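Laundry robot budget survives, minus the second arm

The laundry-handling project run jointly by Schwerdtfeger and Iven will get its equipment money after all, though the shopping list that went in came out a good deal shorter. The two firms had asked for funds to cover 14 items. They got 10, and a polite suggestion to reuse cables.

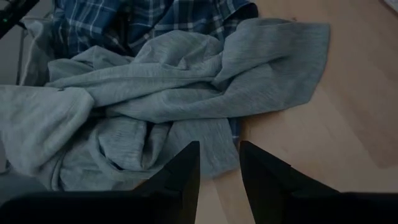

HOVBY, 22/06/2018 — The biggest casualty is a second robot arm, which had been on the wish list since February and was described there as "essential." It is now described as "desirable." The existing arm will carry on with shirts and anything else that can be left in a heap.

What survived is mostly fingers. Grippers wear out and fabric is unkind to them, so the plan sets aside money for 37 spare fingertips, nearly enough for the year if everyone is careful. The line for sample clothing was approved without a question, possibly the only time anyone in Hovby has been handed a budget for crumpled sweatshirts. There is no line for ironing.

Schwerdtfeger will pay for the hardware and Iven for the software licenses, an arrangement that took 2 meetings to settle and a third to write down. A used conveyor offered by a plant in Gruvville was turned down. It was cheap, but the truck to fetch it was not. 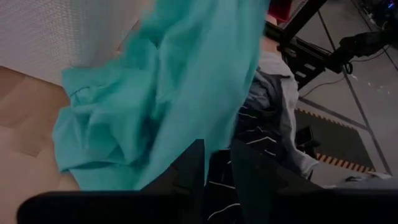
Teal cloth at the gripper, with gray and dark patterned fabric alongside.

Orders for the fingertips go out first. A better camera mount comes next, followed by floor matting and a proper cabinet for the controls. The cabinet was nearly cut as well, until the Gruvville office was asked to price the alternative and came back with a more expensive cabinet.

The request for the second arm may be filed again in the next round. The form has already been filled in, and the word "essential" is back.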